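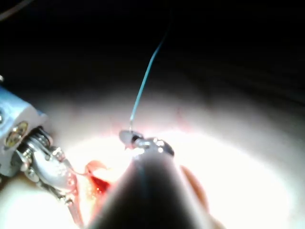
Fine light-blue thread at the tip of a gripper, over a pale surface

Ívar Brøndum was a Methodist minister and hymn writer, best known for his long service on the Mirkbridge circuit. He was the second son of a ship's carpenter and was raised in the Lutheran church. He joined the Methodists at 16, while apprenticed to a printer, and began to preach in the open air the following summer.

Brøndum was received on trial at 26 and sent to Mirkbridge, where the society met in a rented grain loft. A stone chapel seating some 800 people was opened there in May of his third year. He remained on the circuit for six years, longer than was usual, and then served at Gornex until his health failed.

Preaching and writings

His sermons were short and mostly drawn from the Epistles. Few survive in full. Elínborg Þrastardóttir, a class leader at Mirkbridge, kept notes on many of them, and these remain the main source for his early preaching. They show him opposed to pew rents, a position that brought him into dispute with the chapel trustees and may have led to his removal to Gornex.

His hymns appeared in a single collection, edited after his death by his colleague Josué Rezende. Rezende altered several of the texts, and later editors have generally gone back to the manuscripts. The tune "Wikuvero," to which his evening hymn is usually sung, is by another hand.

See also

Mirkbridge circuit
Josué Rezende
Pew rents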